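5 min read

Washing at Lower Temperatures: Household Textiles Project
Hedvig Moen

The aim was to find out whether people who wash at 28 degrees are as satisfied with the result as those who wash hotter. I handed out 400 forms in January and got 88 back. Most came from flats on the Söderlund estate.
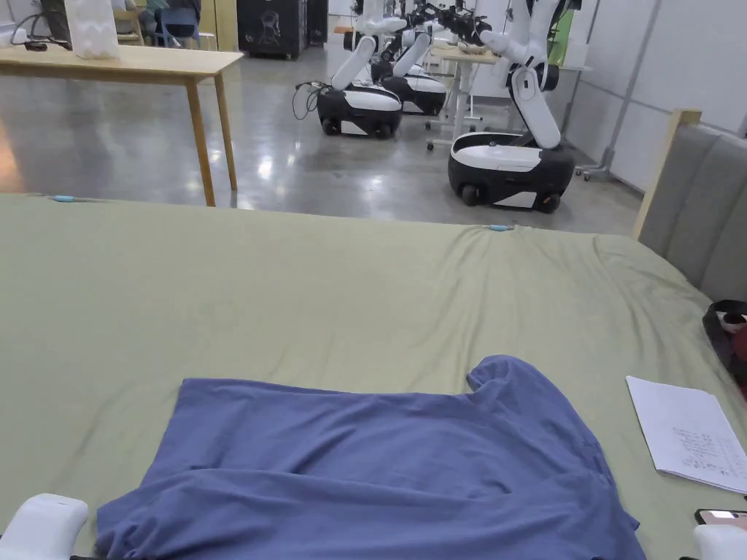

Method

The form asked about machine, detergent, load size and usual programme. Five households also kept a washing diary for a month. Two used Ferine powder and three used Molov liquid, so the brands could not be compared properly.

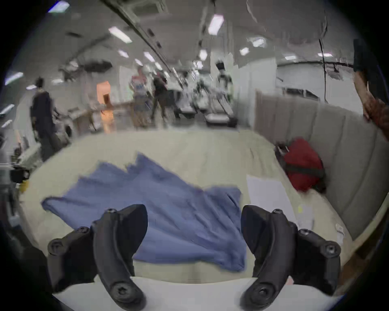 Diaries were collected each Friday. One was missing its second week and I left that week out of the results.

Results

Satisfaction with everyday clothes was nearly the same in both groups. Towels and bedding scored lower in the cool group, mainly for smell. Several people wrote that they ran a hot wash now and then to deal with this. 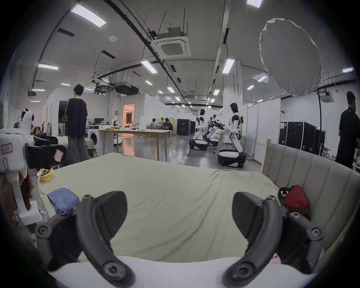
Older machines were a problem, as many have no setting below 30. Their owners were counted in the hotter group.

Cost was mentioned more often than the environment.

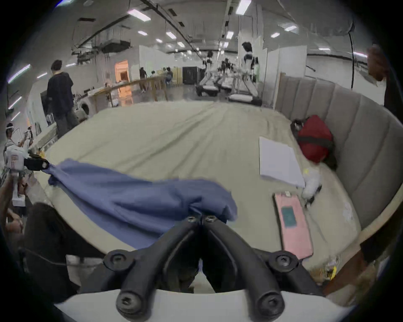

The Drirketti survey form I started from had no question on drying. I should have added one, as drying indoors may affect smell too.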